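4장. 벽면 색상과 마감재 지정

이 장에서는 Prikari에서 도면 작성을 마친 뒤 벽, 천장, 경사면에 색상과 마감재를 입히는 방법을 설명합니다. 도면이 아직 닫히지 않은 상태(벽 선의 끝점이 서로 떨어져 있는 상태)라면 먼저 3장의 "벽 선 연결"을 끝내십시오. 닫히지 않은 방은 면으로 인식되지 않으며, 면 목록에 이름이 나타나지 않습니다.

4.1 시작하기 전에

작업 파일을 다른 이름으로 저장합니다. 마감재를 일괄 적용하면 기존 면의 색상 값이 모두 덮어쓰기 되고, 실행 취소는 최근 30단계까지만 가능합니다.

Tradano 색상 라이브러리를 설치했다면 프로그램을 한 번 다시 시작해야 목록에 표시됩니다. 라이브러리에는 색상 166종이 들어 있습니다. 기본 색상표와 번호 체계가 다르므로, 두 목록을 섞어 쓸 경우 견적서에는 번호와 함께 목록 이름도 적으십시오.

주의: 공동 작업 파일은 한 사람만 마감재를 편집할 수 있습니다. 다른 사용자가 편집 중이면 마감재 탭이 회색으로 표시되고, 화면 아래쪽에 그 사용자의 이름이 나옵니다.

4.2 면 선택

1. 왼쪽 도구 막대에서 "면"을 누릅니다. 단축키는 F입니다.

2. 평면도가 아니라 입체 보기로 전환되어 있는지 확인합니다. 평면도에서는 바닥만 선택할 수 있습니다.

3. 칠할 면을 한 번 누릅니다. 선택된 면의 둘레가 파란색으로 바뀝니다.

4. 여러 면을 함께 선택하려면 Shift 키를 누른 채 차례로 누릅니다. 선택을 하나만 해제할 때도 같은 키를 누른 채 해당 면을 다시 누르십시오.

5. 뒤에 가려진 면은 오른쪽의 면 목록에서 이름으로 선택합니다. 이름은 "벽 1", "벽 2"처럼 그린 순서대로 붙습니다. 이름을 두 번 누르면 바꿀 수 있으며, 방이 여러 개인 파일에서는 "안방 북쪽"처럼 바꾸어 두는 편이 찾기 쉽습니다.

참고: 창문과 문의 틀은 벽면에 포함되지 않습니다. 틀의 색은 5장을 참고하십시오.

4.3 색상 적용

1. 면을 선택한 상태에서 "마감재" 탭을 엽니다.

2. 목록 위쪽에서 기본 색상표 또는 Tradano를 고릅니다.

3. 색상을 누르면 바로 미리보기가 적용됩니다. 이 단계에서는 파일에 저장되지 않습니다.

4. 광택을 정합니다. 무광, 반광, 유광 가운데 고를 수 있고 초기값은 무광입니다. 유광을 선택하면 조명 반사가 계산되어 화면 전환이 느려집니다.

5. "적용"을 누릅니다. 다른 면을 누르거나 탭을 닫으면 미리보기 색은 사라집니다.

색상 번호를 이미 알고 있다면 검색 칸에 번호를 직접 입력해도 됩니다. 앞자리의 0은 생략할 수 없습니다. 예를 들어 034번 색상을 34로 입력하면 결과가 나오지 않습니다.

직접 만든 색을 쓰려면 "사용자 색상"에서 세 가지 값을 입력한 뒤 이름을 붙여 저장하십시오. 사용자 색상은 해당 컴퓨터에만 남습니다. 동료에게 파일을 보낼 때는 저장 창에서 "사용자 색상 포함"을 체크해야 상대방 화면에서도 같은 색으로 열립니다. 체크하지 않은 파일을 열면 해당 면은 흰색으로 표시됩니다.

4.4 모서리와 경계선

서로 다른 방향의 면이 만나는 곳에는 경계선이 자동으로 그려집니다. 같은 색을 칠한 면끼리도 경계선은 남습니다. 선의 굵기와 밝기는 다음 순서로 바꿉니다.

1. "보기" 메뉴에서 "경계선"을 선택합니다.

2. 굵기를 고릅니다. 인쇄용 출력에는 "가늘게"를 권장합니다.

3. 밝기 조절 막대를 움직입니다. 왼쪽 끝은 면보다 어두운 선, 오른쪽 끝은 면보다 밝은 선입니다.

4. 출력물에만 선을 빼고 싶으면 "출력 시 숨김"을 체크합니다. 작업 화면의 선은 그대로 유지됩니다.

분홍이나 연보라 계열의 면에 옅고 가는 선을 쓰면 면의 색을 크게 해치지 않으면서 꺾이는 위치를 알아볼 수 있습니다.

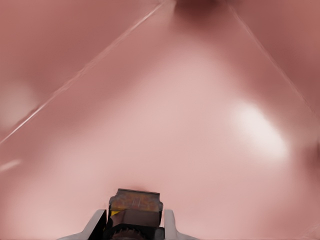
4.5 경사 천장과 다락방

경사 천장은 벽도 천장도 아닌 별도의 면으로 처리됩니다. "모든 벽에 적용"이나 "천장에 적용"을 실행해도 색이 바뀌지 않으므로 따로 지정해야 합니다.

1. 면 목록에서 "경사면" 항목을 펼칩니다.

2. 해당 면을 선택하고 4.3의 순서대로 색상을 적용합니다.

3. 줄무늬 벽지처럼 방향이 있는 마감재라면 "무늬 방향"에서 "경사를 따라" 또는 "수평으로"를 고릅니다.

4. 벽과 경사면의 무늬가 어긋나면 "무늬 원점"을 눌러 두 면이 만나는 모서리의 한 점을 지정합니다.

주의: 경사면을 벽으로 변환하면 지정한 마감재와 무늬 원점이 함께 삭제됩니다. 변환은 색상 작업 전에 하십시오.

4.6 마감재 일괄 적용

방 전체를 같은 마감재로 바꿀 때 사용합니다.

1. 방 목록에서 방 이름을 오른쪽 단추로 누르고 "마감재 일괄 적용"을 선택합니다.

2. 적용할 대상을 체크합니다. 벽, 천장, 경사면을 각각 선택할 수 있습니다.

3. 바꾸지 않을 면이 있으면 "제외할 면"에 추가합니다. 타일을 붙인 욕실 벽이나 포인트 벽이 여기에 해당합니다.

4. "확인"을 누릅니다. 큰 파일에서는 처리에 시간이 걸리며, 진행 막대가 사라질 때까지 창을 닫지 마십시오.

자주 쓰는 조합은 "세트로 저장"을 눌러 보관할 수 있습니다. 세트는 방 하나에 3개까지 연결할 수 있고, 방 이름 옆의 화살표로 바꾸어 가며 비교합니다. 고객에게 보여 줄 때는 세트 이름에 내부 메모를 넣지 마십시오. 이름은 출력물의 아래쪽에 그대로 인쇄됩니다.

4.7 도료 소요량 확인

"마감재" 탭 아래의 "소요량"을 누르면 선택한 면의 면적과 예상 도료량이 표시됩니다. 초기 설정은 두 번 칠하는 것을 기준으로 합니다. 횟수는 "칠 횟수" 칸에서 바꿀 수 있습니다.

창문과 문이 차지하는 면적은 자동으로 빠집니다. 붙박이장 뒤의 벽은 빠지지 않습니다. 칠하지 않을 부분이라면 붙박이장을 선택하고 "뒷면 제외"를 체크하십시오.

계산 결과에는 여유분이 들어 있지 않습니다. 벽지를 걷어 낸 벽, 석고 보드, 시멘트 면은 도료를 더 많이 흡수하므로 구입 전에 도료 제조사의 안내를 확인해야 합니다.

4.8 문제 해결

면이 선택되지 않음
입체 보기인지 확인합니다. 그래도 선택되지 않으면 면 목록에서 자물쇠 표시를 확인하고, 잠겨 있으면 눌러서 풉니다.

화면의 색과 출력물의 색이 다름
"출력" 창에서 프린터의 색상 프로파일을 지정합니다. 조명 설정이 "저녁"으로 되어 있으면 모든 면이 노랗게 출력되므로 "중립"으로 바꾸십시오. 최종 색상은 화면이나 종이 출력물로 정하지 말고 도료 견본으로 확인하십시오.

같은 색을 칠한 두 면의 밝기가 다름
면마다 빛을 받는 각도가 달라 생기는 정상적인 표시입니다. 색상 값만 비교하려면 "보기" 메뉴에서 "음영 없음"을 선택합니다.

면이 깜박이거나 얼룩져 보임
두 면이 같은 위치에 겹쳐 있을 때 나타납니다. "도구" 메뉴의 "겹친 면 찾기"를 실행하고, 목록에 나온 면 가운데 하나를 지웁니다. 지우기 전에 어느 면에 마감재가 지정되어 있는지 확인하십시오.

Tradano 목록이 비어 있음
프로그램을 다시 시작합니다. 계속 비어 있으면 "설정"의 "라이브러리 경로"에서 설치 폴더를 다시 지정합니다. 폴더 경로를 바꾼 뒤에도 한 번 더 다시 시작해야 합니다.

가구와 창호의 마감재 지정은 5장에서 이어집니다.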